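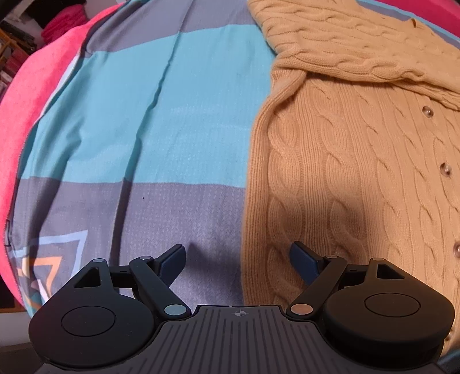
How often should a duvet cover get washed?
Every other week if you sleep with a top sheet, every week if you don't.

Bed stuff for the Flondstead rental, changeover is Tuesday. Stripes again this time. Went through the whole bedding cupboard in July, kept the good covers, the rest went for rags. Second bedroom is next.

Striped duvet, on the bed. Gray in it, so it goes with pretty much any pillowcase we've got left.

Few notes for whoever does the beds next:

Stripes run straight or the whole bed looks crooked. Stand at the foot and check.

Covers wash inside out, buttons done up. Warm, not hot. Dryer 20 minutes then shake it out, then another 15.

Matvii Didenko has the spare key and the list of what goes in wich room. Ask him before buying more, we have plenty of pillowcases and no room for them.

Welolow covers run a bit short, tuck the extra at the bottom end. The Brekum ones fit fine.

Still to do: mattress pad, curtains, the lamp by the door. Checkin is at 3 so beds first, then teh floors.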